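Pleliris – Guía de puesta en marcha
Sección 4. Enseñar la tarea de memoria y procesador por guiado manual y por control remoto

Esta sección da por hecho que el brazo está fijado, que la pinza está calibrada y que se ha leído la sección 3 (paradas y límites de fuerza). El folleto comercial de Runbridge afirma que con tres demostraciones basta. En el taller de Tustgate no lo hemos visto nunca con módulos de memoria, y conviene planificar el trabajo como si esa frase no existiera.

4.1 Antes de grabar

1. Desconecte el ordenador de la corriente y espere a que se descarguen los condensadores de la fuente.
2. Tumbe la torre sobre la bancada, con el lateral abierto hacia arriba, y compruebe que no se desliza al empujarla con la mano.
3. Coloque la placa de soportes a la izquierda de la torre. Si después la mueve, aunque sea poco, las demostraciones anteriores dejan de valer.
4. Aparte los cables que crucen la zona de trabajo. El programa dice detectarlos; no cuente con ello.
5. Cree una sesión nueva y póngale un nombre que otra persona entienda dentro de seis meses.

PRECAUCIÓN: con el zócalo del procesador abierto, los contactos quedan al descubierto. Un roce de la pinza puede doblarlos y el límite de fuerza no lo evita. Practique primero con una placa averiada.

4.2 Guiado manual

1. Active el modo libre y sujete el brazo por encima de la muñeca, nunca por los dedos de la pinza.
2. Lleve la pinza hasta un punto de espera por encima de la torre y márquelo.
3. Baje despacio hacia la ranura. Marque un punto intermedio antes de entrar en la caja y otro justo encima del módulo.
4. Suelte el brazo y espere 3 segundos. Si se desplaza solo, repita la compensación de peso de la sección 3.
5. Guarde la trayectoria y reprodúzcala a velocidad reducida, con la mano en la parada.

Nota: el guiado manual sirve para las aproximaciones. Para el último tramo, el de presionar o soltar, es poco fiable: la fuerza que queda registrada mezcla la de la pieza con la de su propio brazo, y el filtro Baptista que debería separarlas acierta cuando quiere.

4.3 Control remoto

1. Siéntese donde vea la torre directamente, además de en pantalla.
2. Abra las dos vistas, la fija y la de muñeca. Con la fija se orienta; con la de muñeca alinea los dedos.
3. Fije la escala de movimiento en el valor más bajo y súbala solo fuera de la caja.
4. Grabe cada intento completo, desde el punto de espera hasta el punto de espera.
5. Marque como fallido todo intento con un golpe, un resbalón o una corrección brusca – aunque la pieza haya acabado en su sitio.

Aspecto del trabajo en las vistas fijas y en la de muñeca:
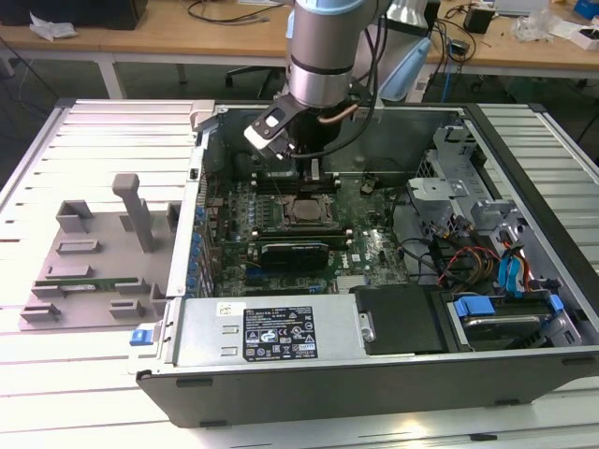
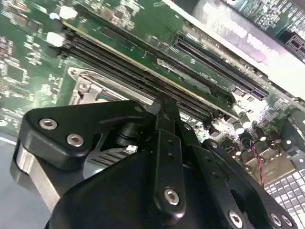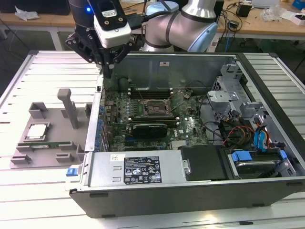
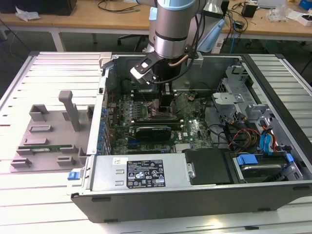 4.4 Cuántas demostraciones hacen falta

La documentación de Runbridge recomienda 300 por tarea. Nosotros grabamos 402 para la extracción de memoria y el resultado seguía dependiendo demasiado de la posición de la torre. Añadir más intentos idénticos ayudó poco. Sirvió más variar el punto de partida, la luz y el orden de las ranuras, cosa que el manual original menciona de pasada en un anexo.

El límite de 3000 intentos por sesión es del programa. Ningún operario debería acercarse a él: con el cansancio las demostraciones empeoran, y el sistema aprende también las malas.

4.5 Comprobación

1. Reserve una parte de los intentos y no la use para entrenar.
2. Ejecute la tarea con otra torre del mismo modelo.
3. Anote cada fallo con su causa probable. El indicador de «confianza» de la pantalla no sustituye a este registro – lo hemos visto en verde con el módulo mal asentado.
4. Si la pinza falla dos veces seguidas en el mismo punto, pare y vuelva a 4.2.

PRECAUCIÓN: no deje el brazo en modo autónomo sin vigilancia durante la comprobación. Los mensajes de error se describen en la sección 5.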